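首页 / 学生社团 / 手持夹爪小组 / 常见问题

常见问题(FAQ)
最后更新:03/05/2021

每到招新的时候,邮箱里总会冒出一大堆问题,有的问得特别细,有的一句话就把我们问住了。我们把问得最多的整理在这一页,新同学、家长、别的学校想来交流的朋友,都可以先翻一翻。没找到答案也别客气,直接来信,我们真的很喜欢聊这些!

一、关于小组

你们到底是做什么的?
我们是Idilholm的一个学生项目小组,课余时间教机械臂做桌面上的小动作:拿起、放下、推到指定的格子里、把东西套到杆子上。办法是先由人拿着手持夹爪把动作做一遍,录下来,再用这些录下来的示范去训练模型。项目代号叫Heteo,是第一届同学起的,含义有好几个版本,每一届讲的都不一样。

谁在带队?
指导老师是Hongmei Shi,负责课程部分和安全培训。学生队长是Surachet Thaweesak,夹爪的结构、打印件和日常排班都归他管。技术上的问题找谁都行,借钥匙请找队长。

现在有多少人?
这学期登记在册的是28人,分成采集、机械、软件三个方向。可以跨方向,很多人一开始报软件,摸过一次夹爪以后就赖在采集那边不走了。

一定要会编程吗?
不用。采集和机械两个方向从零开始都可以。软件方向希望你至少写过一点Python,能看懂循环和函数,其余的我们边做边教。

不是理工科的可以来吗?
太可以了!上一届写动作说明写得最清楚的是一位学历史的同学,她那份文档到现在还在用,新人第一天读的就是它。

二、关于报名和时间

什么时候招新?
主要在四月。错过了也可以写信,有空位我们会随时补人。

每周要花多少时间?
最低要求是参加一次例会加一次采集。备赛阶段会多一些,想请假提前在排班表上改掉就行,不用写理由。

要交钱吗?
不收会费。耗材由项目经费出,自己想带回家留念的打印件按材料价算。

需要自己准备什么?
一台能上网的笔记本电脑,系统不限。长头发请扎起来,袖子太宽的衣服在桌边容易碰到东西,建议换一件。

三、关于采集

第一次采集会做什么?
先看别人做,再自己空手走一遍动作,最后才拿夹爪。第一天每个人录10段,动作很简单,重点是找到手感:夹爪比看上去难控制,手腕稍微一转,两根手指的朝向就全变了。录得难看完全没关系,大家的第一批都很难看,我们还专门留着,学期末拿出来一起放。

什么样的示范算合格?
动作连贯,中途不停下来犹豫;要操作的物体一直留在视野里;开始和结束时夹爪都张开。速度比平时做事慢一点就好,不要故意做成慢动作。放错了格子也先把这一段做完,再在记录表里标“重录”,千万别中途伸手去扶。

桌面上的铅笔格子是干什么用的?
用来定起始位置。每段示范开始前,记录员会报一个格子,操作的人把物体摆到那里。这样一轮下来,起点能铺满桌面的各个位置,不会全挤在自己最顺手的那一角。格子线故意画得很浅,够人看清就行。

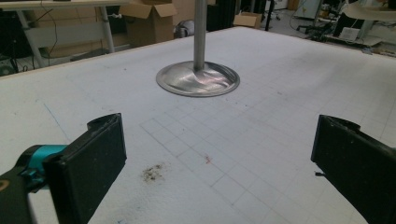
报格子的顺序是随机抽的,抽到离自己很远的格子也请老老实实站过去,不要悄悄换一个近的。软件方向的同学每次看起点分布图都能看出来谁偷懒了,真的很明显。另外,格子线淡了由记录员补,用软一点的铅笔和长尺,别用马克笔,擦不掉。

底座和杆子可以挪吗?
同一轮之内不可以。换轮的时候由记录员来挪,并把新位置写进记录表。不小心碰歪了马上说出来,从那一段开始重录就好,没有人会怪你。

桌面要擦得很干净吗?
大块的碎屑扫掉,会粘手的东西擦掉,剩下的小划痕和印子不用管。我们希望模型见过用旧了的桌子,太光洁的桌面反而帮不上忙。擦的时候用干布,湿布会把铅笔线一起带走。

不锈钢一类会反光的东西会不会影响效果?
会,而且这是我们目前最感兴趣的问题之一!灯从头顶照下来,金属表面的亮斑会跟着视角一起跑,早期的模型经常朝着亮斑去。现在的做法是多换站位、多换角度,让它慢慢学会不理这些光。效果好了不少,离满意还有一段路,想拿这个做课程论文的同学请务必来找我们。

左撇子怎么办?
夹爪左右手都能握,记录表里有一栏填惯用手,如实写就行。我们很缺左手的数据,欢迎欢迎。

四、关于器材

夹爪是买的还是自己做的?
手指垫和连接件是组里自己设计、自己打印的,主体部分每届都会改一点。现在用的是第5版,比上一版轻,握久了手不那么酸。图纸放在组内共享盘的“机械”目录下,改动请另存,不要直接覆盖。

手指垫磨损了要换吗?
轻微磨损继续用。夹光滑的东西开始打滑,就到机械方向的抽屉里拿一副新的,左右要一起换,换完在本子上签个名。

数据存在哪里?
当天采集的内容当天传到组里的服务器Savix上,传完核对段数,再清空存储卡。顺序不能反!去年有人反过来做了一次,整整一个下午的示范就没了,当事人现在是全组核对得最认真的人。

可以把器材借回家吗?
旧版夹爪可以借,最长一周。新版只在工作间里用。

五、关于比赛和交流

你们参加什么比赛?
主要是Ruiz-Ortega桌面操作邀请赛,学生队伍自由报名,题目提前公布,现场抽物体。上次一共有17支队伍,我们有一题成功率拿到了全场前列,另一题全军覆没,回来的路上大家讨论了一路,到站了还没讨论完。

新人能上场吗?
能。每支队伍里我们都会留一个名额给第一年的同学。操作、调试、记录都是正式岗位,按平时的练习情况来定。

别的学校可以来参观吗?
非常欢迎,请提前两周来信,告诉我们人数和想看的内容。例会时间最热闹,采集时间最安静,看你们喜欢哪一种。来的话可以现场试一次夹爪,带着自己的小物件来试更好玩,不要太重、不要易碎就行。

你们的数据公开吗?
一部分公开。整理好的示范会附上记录表和说明一起放出来,没整理完的只在组内用。需要的话来信说明用途,软件方向的同学一般在几天之内回复。

还有别的问题?
写到小组邮箱,标题请注明“FAQ”,我们会把有代表性的补到这一页上。

上一页:小组介绍 下一页:采集排班说明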